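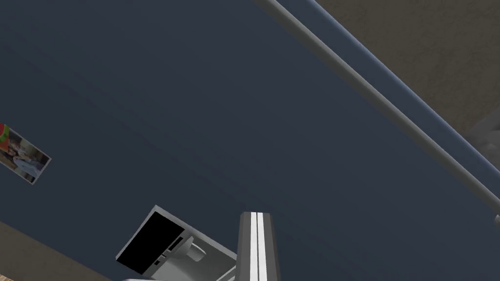

Search this site Enter keywords Go

Progress report: simulation licence and desk-work task pack, Wurenau site

Period covered: February
Status: on schedule, one item deferred

1. Purpose

The grant pays for a trial of the Esex simulation package with the Eta desk-work task pack. We are to report whether the package is good enough to prepare gripper tasks in an office setting before any time is booked on the physical arm, and whether the full licence should be bought when the trial ends. This report covers installation, scene set-up and the first block of test runs.

2. Work done

The package was installed on two workstations. Installation on the first took most of a day, owing to a graphics driver that the installer accepted but the renderer did not. The second was done in under an hour from the notes made on the first. Those notes have been sent to the supplier, Avcı, who have added them to their support pages.

The office scenes supplied with the task pack load without changes. We altered the desk height to match our own bench and left the remaining furniture and wall fittings as supplied. Lighting was kept at the default. The gripper model was replaced with one using our own finger dimensions, and the contact settings were then adjusted by hand.

We completed 59 runs across the three tasks named in the proposal: reaching past a monitor, placing a small object beside its base, and returning the arm to rest. Runs were logged automatically. Each was replayed once from the wrist view and once from the fixed view.

3. Results

Of the 59 runs, 30 finished without a fault. A further 22 stopped on a contact fault, in most cases with one finger touching the monitor stand during the approach. The remaining 7 stopped because the planner found no path within its time limit. These were all placing runs started from the left-hand side of the desk.

The contact faults fall into two groups. In the first, the finger did touch the stand and the stop was correct. In the second, the replay shows a visible gap at the moment of the stop. The cause is the collision shape supplied for the monitor, a plain box that takes in the open space behind the screen. A closer shape has been drawn for the stand and joint but has not yet been tested.

The wrist view is usable for checking finger position. It is less useful for judging where the arm is in the room, as large plain walls fill much of the view when the wrist is tilted upwards. Operators reviewing the replays asked for the fixed view to be shown beside it. The package can do this, though the setting has to be made again each time a scene is loaded.

Rendering speed was acceptable on both machines. Scene loading was slow on the older one.

4. Service and support

Avcı answered all four of our support requests. Three were closed on the next working day. The fourth, concerning the planner time limit, remains open. The printed manual describes an earlier version of the menus and should not be relied on. The online manual is correct.

5. Deferred item

The comparison with the physical arm has been moved to the next period. The arm was out of use while its wrist cable was replaced. No extra cost arises.

6. Spending

Spending is within the approved amount. The training line is unspent, and we ask for permission to carry it forward.

7. Next period

- Repeat the contact-fault runs with the new stand shape
- Repeat the left-hand placing runs with a longer planner limit
- Run the same three tasks on the physical arm
- Obtain a written price for the full licence, including support

No recommendation on purchase is made at this stage. It will follow once the comparison runs are complete.

This website uses cookies to remember your settings. Accept all Manage choices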